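Fadascombe room, Plekby notebook
13 Dec 2025

Hands, cable and home position

Started with the hands. Thumb on the left had been slow to open after a long grip, and the Rasik log had the same joint fault in it that we had in July. Powered down at the base switch, let the arms settle on the rests, took the thumb cover off. Lint in the knuckle again, dark and packed in around the pin. Picked it out with the plastic tweezers, then a dry brush. No oil. The Hutchins sheet says dry only on those pins and the one time we ignored it the lint came back worse.

Checked the rubber tips on both hands while the covers were off. Left index tip turns a little if you twist it hard, so I have marked it with a dot of paint pen on the inside and will look again next time. The rest are tight. Spare tips are in the drawer under the charger, bag 13. The bag next to it is the old harder type, please leave those alone, they slip on anything knitted.

Put the covers back and ran the slow open and close from Rasik with nothing in the hand. Thumb reading at full open was 1820, same as on the card. Then cloth. I use the dark ribbed one for this as it is thick and bunches up, so the fingers have to close on several layers and the thumb has to do some work from the other side. 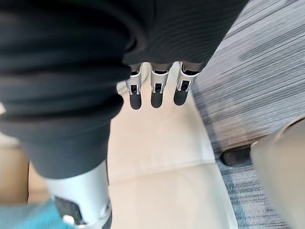
Grip setting is back at 2. Somebody had it higher, and I think that is half of why the thumb was slow, with the motor warm and the joint holding against its stop the whole time. If you need more for a heavy item, change it in the task file and leave the default where it is.

Held the cloth for the full soak, opened, repeated. No fault in the log afterwards. I did the right hand the same way with the covers on, no trouble there.

Order of work for the room check, as done today. The old list on the wall is out of date, so go by this one.

1. Base brakes on, arms low and in front, hands open. Look at both wrist housings for rubs before anything moves. If the cable ties at the wrist have crept round, cut them and fit new ones, do not slide them back.

2. Drive to the end of the sofa by the side table and the floor lamp. Tilt the head down and check that the lamp base and the table both sit on the room map where they ought to. The lamp gets nudged more than anything else in here. The blue pillow stays on the sofa for this. With the hands open and the fingers up, watch the wrist wires for pulling.

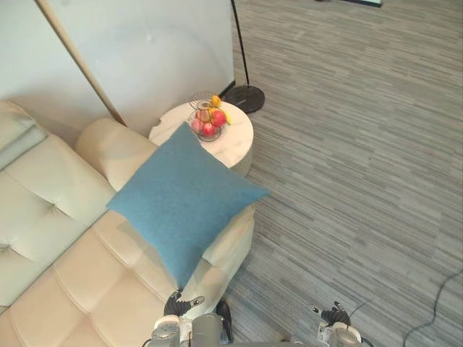 3. Tether. Lay it out across the open carpet before driving, with slack, and flat all the way. Someone walks on the left of it and stays level with the robot, hands off the cable unless it starts to ride up. Keep the arms low with the hands facing in. If the cable gets near the base, stop. Do not try to steer round it.
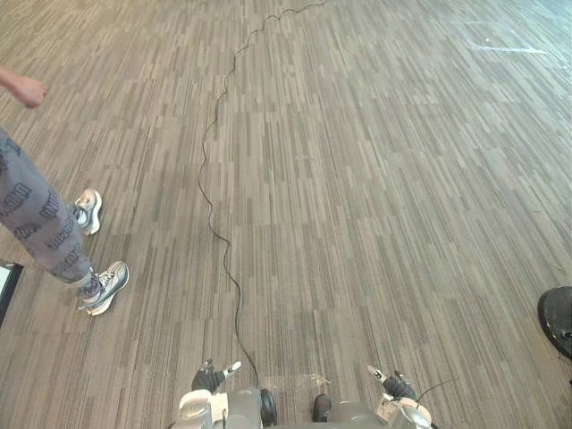
The strain relief at the robot end is the old clamp, part 1969 in the Hutchins list. It is holding but the rubber insert has gone shiny and I could turn the cable in it by hand. New insert is on order. Until it comes, no reversing with the tether on, and no quick turns to the right either. I have put that on the whiteboard as well.

4. Home position and reach. Come in from the tape with the window on the left and stop facing the sofa, near where the chaise comes out. The grey pillow goes on the floor against the front of the sofa and wants to be between the hands and a bit beyond them. If it is off to one side, redo the base heading before touching the arm offsets. I wasted most of an hour in July doing it the other way round. Shade partly down is fine for the head camera. Fully up, I get glare off the ledge.
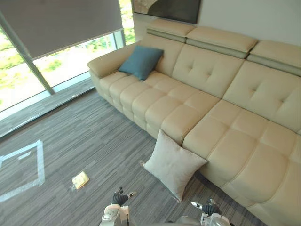
5. Save the Rasik log, name it with the room and the date, charger on, check the light.

Left to do

Replace the clamp insert when it arrives.
Look at the paint dot on the left index tip.
Take the old list off the wall and print this one.
Ask Hutchins whether the thumb cover comes with a better seal now. Ours lets lint in along the bottom edge.
Small brush is nearly bald, get another.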